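Closing a top-hinged cover: where to push, and what to do with the rod
Asked in Workshop and Fixtures
Viewed 1,685 times

I have a large white cover, glossy on the underside, hinged along the back edge and held open above head height by two gas struts. A thin metal rod hangs from the front for pulling it down. The Flekis manual gives one line: "Close evenly." If I pull on the rod alone, the cover comes down skewed and the left corner lands first. The panel is 1,264 mm wide and the struts are marked 200 N each. Both were replaced in April. Is the rod in the wrong place, or am I using it wrong?

Answer 1 – accepted
Ertuğrul Aydoğan
23 October 2019

A single pull point off the center line will twist any wide panel on two struts. The rod is there to start the movement. It was never sized to carry the load all the way down.

Stand square to the panel. Take the rod low down in one hand. Keep the other hand open under the opposite side, fingers up and close to the surface, so it can take the weight when the struts go over center.
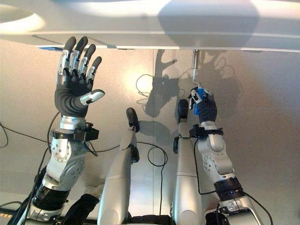 Page 2

The rod on mine is slender and hangs straight down on the right, so the left hand is the free one. Fingertips only under the gloss finish. A flat palm drags on it and leaves marks.

Then check the struts. Disconnect one at a time with the cover propped and compare the force needed to compress each. New does not mean matched. I had a pair from Farent with the same print on both tubes and one was clearly weaker. Also check that both lower ball studs are in the same hole of the bracket – on the Flekis there are two holes and the upper one gives less lift.

If the skew remains with matched struts, loosen the hinge screws a half turn, close the cover, let it settle, open it and retighten from the center outward.

Answer 2

Mine did this too. Replaced the struts with Drurano ones, problem went away. Did not measure anything.

Answer 3

You could move the rod to the middle. Işık sells a clip for it but I don't know if it fits your edge profile. Mine has a lip at the front and the clip would not go over it.

Comment on Answer 1
Left stud was in the upper hole. Moved it down, closes level now. Leaving the rod where it is.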